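Week 4: Reading wood grain

Trees keep a diary, and this week we learn to read it! Each ring has a pale early part, grown fast in spring, and a darker late part. Saw a log lengthwise, off center, and those rings turn into long curves and ovals — my favorite thing in the whole course.

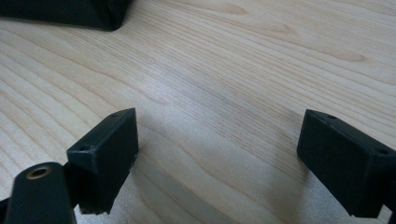 Knots are the bases of old branches, and grain has to bend to get past them. For next time, read the Foltley handout and bring a board offcut, any size.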